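Kutex practice kitchen software: three months in at our shop

Posted by Ese Bashir, Tuesday, March 25, 2025

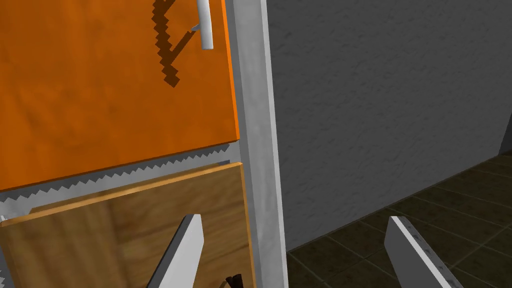
The orange door with its white bar handle, wood-look front underneath, gripper fingers at the bottom. Simulated kitchen.

So we've had Kutex since December and people keep asking me if it's any good. Short version: yes, mostly, and I'd buy it again, but budget for a lot more of your staff's time than the sales call suggests.

Some background. I work at Imalbridge, where we refit kitchens for rental apartments, and a big chunk of the job is opening and closing every door and drawer before we hand over the keys. Last year the owners picked up a robot arm to take over the repeat testing. Kutex is the simulator you rehearse it in before it goes anywhere near a real cabinet (and real cabinets are expensive, ask me how I know!). You build a rough kitchen, drop in the arm, and let it practice.

The good stuff first. It ships with 144 door and drawer fronts and swapping them takes seconds. Colors are loud, which I've come to love – when Fuad yells "it's stuck on the orange one" from across the office, we all know which one he means. The view from the gripper is what I use most. You get a proper feel for how close those flat fingers are to a panel, and I've stopped a few bad approaches that way.

Now the gripes. Shadows are rough. The one on that orange door comes down in stair steps like an old video game, and the gray strip underneath has saw teeth along both edges. Support told us it's a display thing and doesn't affect the practice runs. Fine, but it bugs me. Saving is slow too, and the undo only goes back 13 steps.

What changed for us? Hadiza used to do handle checks all day and her wrist was a mess by Friday. Now she sets up the runs and reads the logs, and she got a raise for it, which took some arguing. Chidubem misses being on his feet and has said so at every meeting. He still does final walk-throughs by hand and I hope that stays. We didn't lose anyone, though we also didn't replace the temp who left, so I won't pretend it's all rosy.

Price was 300 a month for our one seat. We tried Itside before this and it looked nicer but crashed on anything with more than a couple of drawers.

Four stars from me. Fix the undo and I'll think about the fifth.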